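## 4. Setting up artist and group alerts

This section covers alert profiles in Pavelness Desk, the wire monitoring client for entertainment desks. It applies to version 3 and later. Installation and license activation are covered in section 2. User accounts and roles are covered in section 3.

An alert profile watches incoming items for one subject, such as a singer, a group, a film or an awards show, and sends matching items to a queue. Each item can carry text, captions, photos or all of them. One profile can feed several queues, but it can watch only one subject.

### 4.1 Before you start

You need the following:

- An account with the Editor or Desk Lead role. Contributors can read queues but can't create profiles.
- At least one connected source. The Berno feed connector is installed by default but is switched off until you enter a key.
- A queue to receive the items. If the desk has no queue yet, create one under **Desk > Queues > New**.

Note: The server reads the subject list when the client starts. If a colleague has added a subject while your client was open, restart the client before looking for it.

### 4.2 Connecting a source

1. Open **Desk > Sources**.
2. Select the Berno connector and click **Edit**.
3. Paste the key into the **Feed key** field. Leading and trailing spaces are removed.
4. Set **Poll interval** in seconds. The default is 600. The lowest permitted value is 30.
5. Click **Test**. A green mark appears next to the connector name when the server accepts the key.
6. Click **Save**, then switch the connector to **On**.

Caution: Don't enter the same key on two servers. The feed counts both connections against one allowance, and items are split between them. Neither desk will receive the full run of captions.

If the test fails with code S2, the key is valid but doesn't include photo items. You can save the connector in this state. Text and captions will arrive, and the photo pane will stay gray.

### 4.3 Creating the profile

1. Open **Alerts > New profile**.
2. Enter a name. The name appears in the queue column, so keep it short. Names over 40 characters are shortened in the list but kept whole in the export.
3. In **Subject type**, choose Person, Group, Title or Event.
4. In **Subject**, start typing and pick an entry from the list. If there is no entry, click **Add local subject** and fill in the form.
5. In **Queues**, tick each queue that should receive the items.
6. Leave **Status** on Draft until you have finished 4.4 and 4.5.
7. Click **Save**.

The choice of subject type matters for groups. A profile of type Group matches the group name and, if **Include members** is ticked, the names of its current members as well. Former members are matched only if the item's date falls within the membership dates in the subject record. Solo releases by a current member will match too. To hold these back, tick **Group name required**.

Events work differently. A profile of type Event opens and closes on set dates. Outside those dates it stays in the list but collects nothing. For a festival held every September, set **Repeat** to Yearly and check the dates each time the organizers publish them.

### 4.4 Spellings and aliases

Wire copy spells names in several ways. Stage names written in capitals, names with punctuation in them and names carried over from other alphabets cause most missed items.

1. Open the profile and click **Aliases**.
2. Enter one alias per line.
3. For each alias, choose **Exact** or **Loose**. Exact matches capitals and punctuation as typed. Loose ignores both.
4. Use **Exact** for any name that is also an everyday word. A band with a one-word name will otherwise fill the queue with weather and traffic.
5. Click **Preview**. The preview runs against the last 2000 stored items and lists the matches with the alias marked.
6. Remove any alias that brings in the wrong items, and run the preview again.

Note: Aliases are not shared between profiles. If two profiles watch the same performer, for instance one for tour news and one for legal news, enter the aliases in both. **Copy aliases from** at the bottom of the page does this in one step.

Nicknames used by fans can be added, but set them to **Loose** and put them in the **Low weight** box. An item that matches only on a low-weight alias goes to the bottom of the queue without a sound.

### 4.5 Filters

Filters are applied after matching, in the order shown on the page. An item dropped by one filter is not seen by the next.

**Repeat filter.** Agencies send the same story again with small changes. With the filter on, a repeat is folded under the first version and the row shows a number. Corrections and withdrawals are never folded. They always appear as a new row, with a red bar at the left.

**File photo filter.** Many photo items are older pictures sent out again to go with a new story. The filter reads the caption for the words FILE or FILE PHOTO and for a date earlier than the dateline. It has three settings:

| Setting | Effect |
|---|---|
| Keep | File photos appear in the queue like any other item |
| Label | File photos appear with an F in the type column |
| Hide | File photos are stored but not shown |

Label is the default and suits most desks. Hide should be used with care on profiles for performers who are between tours - nearly every photo item on such a profile is a file photo.

**Language filter.** Tick the languages the desk can handle. Items in other languages are stored for search. A caption containing two languages is kept if either of them is ticked.

**Statement filter.** When on, items with quoted text from a record label, a management company or the performer are given a separate sound. The filter looks for quotation marks within a set distance of the subject's name. It can't tell a new quotation from an old one.

Caution: Don't publish from the queue on the strength of the statement sound. Open the item and check the source line first.

### 4.6 Delivery

1. Open the profile and click **Delivery**.
2. Choose **Screen**, **Mail**, or both.
3. For Mail, enter a desk address. Personal addresses are accepted but stop working when the user account is closed.
4. Set **Quiet hours** if wanted. Items that arrive in quiet hours are held and sent as one message at the end.
5. Tick **Break quiet hours for corrections**. The box is unticked after an upgrade from version 2 and must be set again by hand.
6. Click **Save**.

Quiet hours follow the clock of the server, not the clock of the user's computer. A desk with staff in more than one time zone should set quiet hours on each queue and leave them off on the profile.

### 4.7 Sending items to the page builder

The link to the Peng page builder is optional. With the link on, a selected item can be sent straight to a draft page, with its caption and credit filled in.

1. Open **Desk > Links > Peng**.
2. Enter the address of the page builder and click **Connect**.
3. Sign in when the browser window opens. Close the window after the words "Link ready" appear.
4. In **Default template**, choose the template for short items.
5. In **Credit line**, choose **Keep as sent**. The other choice, **Shorten**, removes everything after the first slash and may break the terms of your photo agreement.
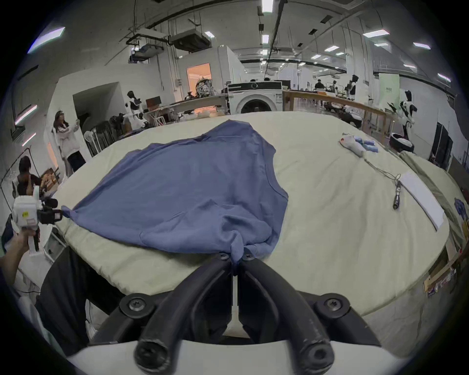

Once the link is active, an arrow button is added to every row in the queue. Clicking it creates the draft and marks the row as taken, so that other users don't start on the same item. The mark is removed if the draft is deleted. It is not removed if the draft is only closed, and a desk lead may need to release the row by hand under **Queue > Taken items**.

Cropping is done in the page builder. The original stays on the Pavelness server at full size and is cleared under the storage rules in section 7.

Note: Captions longer than 600 characters are sent whole, but the short-item template shows only the first paragraph. Check that the date of the photo has not ended up in the hidden part.

### 4.8 Switching the profile on

1. Return to **Alerts** and select the profile.
2. Change **Status** from Draft to Live.
3. Wait for one full poll interval.
4. Check that the **Last item** column shows a time. For a quiet subject, click **Send test item**.
5. Open the queue and delete the test item.

A new profile doesn't collect earlier items unless **Fill from store** is ticked when the status is changed. The fill can't be run later without setting the profile back to Draft.

### 4.9 Common faults

**The profile is live but the queue is empty.** Check that the connector is on and that at least one queue is ticked. Then check the language filter.

**Items arrive twice.** Two profiles are feeding the same queue with overlapping aliases. The repeat filter works inside one profile only. Tick **Merge across profiles** on the queue.

**Photos arrive without captions.** The source is sending captions as separate items. On the connector page, set **Join captions** to On and the wait time to 40 seconds.

**Names show as boxes or question marks.** The display font lacks the letters. Install the Stestau font pack from the downloads page, then restart the client. Stored items are not damaged and will show correctly after the restart.

**The alert sound plays with no new row.** A repeat has been folded under an older row. Sort the queue by **Last change** to find it.

If a fault isn't listed, save the log under **Help > Save log** before restarting the client. The log is cleared at each start.

Section last revised November 7, 2019. Queue layouts and column settings are described in section 5.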